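I've been trying to learn Hungarian since July, and I want to talk about it because I've reached the stage where I bore my friends and you people can at least close the tab.

The why is easy. My grandmother's letters. There's a shoebox of them, all from her cousin Irén Kerekes, and for years we passed the box around the family like a fruitcake. My aunt had it, then my brother, and then in spring it landed with me and I opened one up at the kitchen counter and could read exactly two words. One was my mother's name. The other was "paprika."

So I signed up for a class! It meets Monday evenings above the hardware store in Ivham, and there are 8 of us, taught by Zsófia Szekeres, who talks fast and draws little arrows all over the whiteboard. I love her arrows. Hungarian glues everything onto the end of the word, so "in my houses" is one word, *házaimban*, and she draws a different arrow for each bit as it gets stuck on. By the end of the night the board looks like a weather map.

What I was not ready for is the vowels. They have to match, like socks. You say *házban* for "in the house" but *kertben* for "in the garden," and you're supposed to feel which one it is. I feel nothing. I've been told it comes. My classmate Harriet Strickland says she sings the endings in the car, so now I do it too, and I got a long look from a man in a pickup at the Manurung Road light.

I do most of my homework at the table in the evening, after the dishes are supposed to be done (they are often not done). Flashcards first, then ten minutes of reading out loud, then one letter. Or one paragraph of a letter. Irén's handwriting leans so hard to the right that her t's and l's are basically the same animal, and she liked to fill up the margins when she ran out of page.

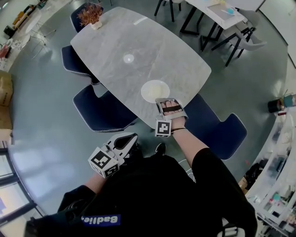 *The gray marble-patterned table, with the little dried plant in its white pot.*

My card pile is up to 343 now. I started with an app and dropped it after it spent a week teaching me to say that the horse is in the bank. Paper works better for me, verbs on one color, everything else on another. I keep a separate stack for words that only seem to turn up in the letters, like the one for plum dumplings, *szilvásgombóc*, which Irén mentions so often that I knew it by sight before I knew how to say it.

I've gotten through 6 letters so far, start to finish, with a dictionary and some rescue emails to Zsófia. There's a long complaint about a neighbor's goose. There's a wedding, where somebody named Jolán Fülöp wore the wrong shoes and danced anyway — Irén gives the shoes four whole lines and the groom half of one. And there's a bit where she asks my grandmother whether it's true that Americans put ice in everything. I wish I had the answer that went back!

The next one in the box is thick, five sheets folded together, and the first line has a word in it I can't find anywhere. I've tried it with a t and I've tried it with an l. I'm bringing it to class Monday.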